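From: Sheena Rankin
To: tableware list
Subject: Re: rim wear on pink plates

Lech Baran wrote:
> Do the Vivwood plates chip at the rim when stacked?

No chips after 30 washes. The ridges run around the rim: 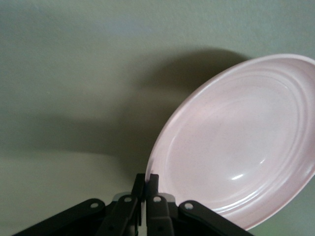
Pink plate, glazed face.

Esko wants the blue ones checked too, by September.
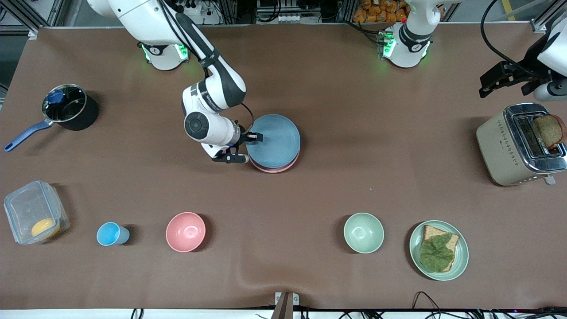 Stack height is limited to 8 on my shelf. I mix colors, blue over pink as there, and keep bowls separate.

Sheena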